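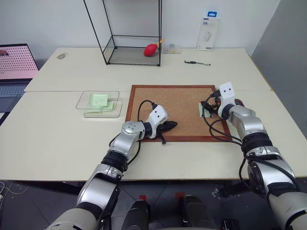

About Flultow

We make and sell cork boards. Framed ones, desk size up to full wall. Also the bits that go with them: pins, sticky notes, trays to keep the notes in. Small shop, small team, short page. Baldur is supposed to be writing a longer one.

How it started

Baldur Hjaltested needed a board for his kitchen and couldn't find one that didn't crumble. Made his own. Then one for his brother Bjartur, then one for half the street. First real order came from Norðdahl, the print shop downstairs, 62 boards in one go, and we had 3 weeks to do it. Got them out on time. Slept very little.

That was July. We've been at it since.

What we do now

Boards, mostly. Cork in the middle, wood frame round the outside, mitered corners. Reddish brown is the color people ask for most, so it's the one we keep in stock. Other stains take a bit longer, ask first.

Last year we shipped 1353 boards. Schools, dentists, a bakery, lots of home offices. Biggest single customer is still Norðdahl, who moved twice and bought new boards both times.
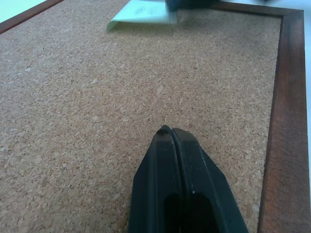 Cork surface and frame, with a pale green note.

We like the grain to show. Some suppliers sand it down very fine and it looks like cardboard. Ours is coarser, light and dark mixed, and no two boards come out quite the same. If you need a matching pair say so when you order and Nanna will go thru the stack and find you one.

Our boards work flat on a table as well as on a wall. Plenty of people plan that way, moving notes around before anything gets hung up. Bjartur does all our order planning like this and won't hear a word about spreadsheets.

Who's here

Baldur Hjaltested: founder, frames, glue
Bjartur Hjaltested: orders and deliverys
Nanna Gunnlaugsson: cork, sorting, quality
Piyumi Saha: customer email, returns, the phone before noon
Hjalti Mogensen: accounts, part time

Repairs

Yes we do them. Split corner, loose frame, cork gone soft from too many pins. Send Piyumi a picture and the size and she'll quote you. Our own boards get one free re-cork. Other makes are fine too if the frame is sound.

Visiting

Ring first, the door is round the back and we don't always hear it. Parking on the street. Samples of every stain are by the counter, take one home if you want to see it in your own light.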